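3.2 Cloth samples and handling before the crease test

Samples were cut from plain cotton and cotton-rich bed linen bought in two towns, Clinley and Bratton. A crumpled grey cloth on a white tabletop is shown in Figure 3.
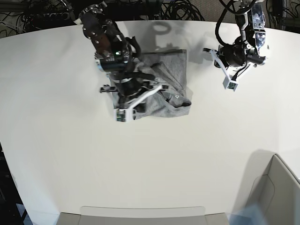
Figure 3. Grey cloth, crumpled, on a white tabletop.

3.3 Washing and line drying

Each sample was washed once without softener and hung indoors by its short edge. Room humidity was logged but not controlled, as the aim was to stay close to household practice. Samples from Bratton were hung on the same line as those from Clinley, in an order drawn by lot. In all, 205 samples were washed, of which 16 were set aside for frayed edges or pulled threads. The remainder went forward to folding.

3.4 Folding and storage

Samples were folded in half twice and stored flat under a board for some 100 hours. The load was the same for every stack. Earlier work by Laur and Priedītis used rolled storage, which gives softer creases but makes the position of the fold hard to repeat. We kept to flat folding for this reason, and the results in Section 4 should not be compared directly with theirs.

3.5 Grading

Crease depth was graded by two readers, Baranauskienė and Bugti, working separately under a single side lamp. Neither reader knew where a sample had been bought. Grades ran from smooth to sharply creased on a five-step scale, with half steps allowed. Where the readers differed by more than one step, the sample was graded again on the following Tuesday and the second pair of grades was kept. Differences of one step or less were averaged.

Two sources of error remain. Side lighting exaggerates shallow creases in dark cloth, and the scale was drawn up for pale linen; grades for the darker samples are therefore likely to be slightly high. Thread count was taken from the seller's label and was not checked – a point raised by Jaunzems in comments on an earlier draft. Labels were missing from part of the Bratton purchase, and these samples are left out of the thread count comparison in Section 4.2 but kept in all other tables.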